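Hotel door lock rejects re-encoded key cards

Wanda Ziółkowski
We run a small guest house in Sillstead with Wullon locks on 12 doors. Since April, one lock gives a red light on newly encoded cards, while older cards still open it. Batteries are new. Is the reader failing?

Manole
Probably the clock. If old cards work, the reader is fine. A lock whose time has drifted treats a new card as not yet valid. Reset it with the handheld unit, then encode a fresh card. Ours had lost 60 minutes after a battery change.

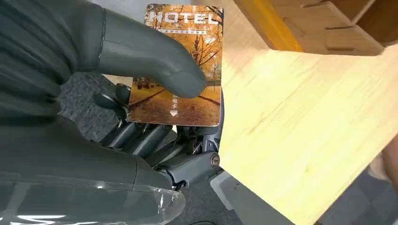 Check the time on the desk encoder as well – the handheld copies its clock from there, so an error is passed on to every lock you reset.

Cultus
Had the same with different locks. Turned out to be cheap cards, we bought 500 and binned most of them. Try another batch first.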